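Week 4 - Sorting as early math

Welcome back, everyone! Before a child counts to 10, she sorts - by color, by size, by whatever takes her fancy - and I do hope you'll let her pick the rule herself, even when it puzzles you. Ask "what goes together?" and then wait (longer than feels comfortable).

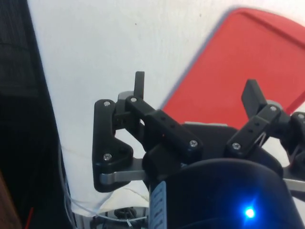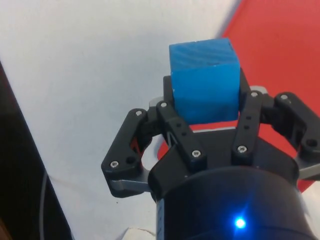
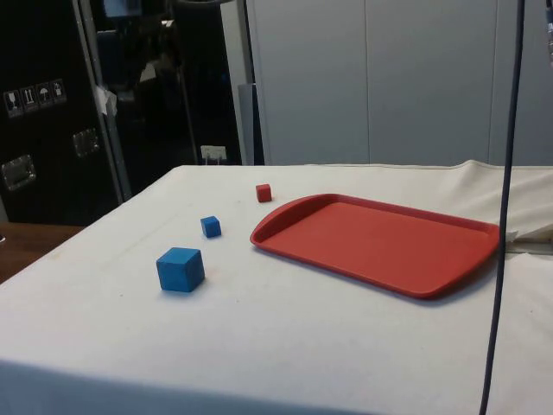
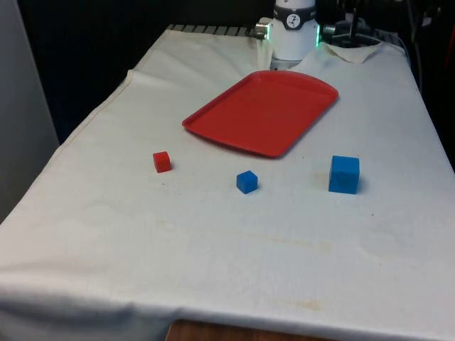 For next time, please read the Bollow chapter and jot down one sorting rule a child gave you.

Comments
Yabsira Alemneh: Which pages?
Birthe Kjærgaard: All of it, I think!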